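06/07/2023

Skarnach precinct returns, second pass. Started with the scanned tally sheets for the council seat, since the posted PDF and the spreadsheet still disagree. The PDF has Trodier ward turning in 100 absentee envelopes. The spreadsheet has 50. Somebody halved it or somebody doubled it, and the clerk's cover note doesn't mention either.

Reran the OCR at the higher setting. Same answer both times, so I don't think the scanner is to blame, much as I'd like it to be. The handwritten sheet looks like 100 to me, but the second zero is squashed against the ruled line and I wouldn't swear to it.

The Vondness script flagged the ward as "consistent." I don't trust that flag. It compares each total against itself after rounding, which would pass nearly anything. Turned it off for now. Need to ask who wrote the check and what they thought it was checking.

Margin in the seat is 34 votes. If the envelopes are wrong by 50 that matters. The press release calls the result "settled," which seems early for a race with no signed canvass.

Also not sold on the Kushnir turnout model. It fits the last election nicely, and it was tuned on the last election.

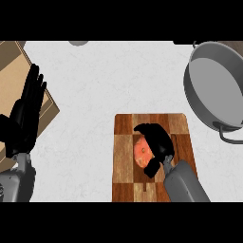 Dalia Mockus read the above and thinks I'm making too much of the PDF. Her view is that the envelope count includes ones returned unsigned, which never get opened, and the spreadsheet lists only accepted ballots. Possible. But then half the ward forgot to sign, and no other ward comes close to that.

To do: request the rejection log for Trodier, sheets 1 and 2. Leave the ward out of the summary table until it arrives.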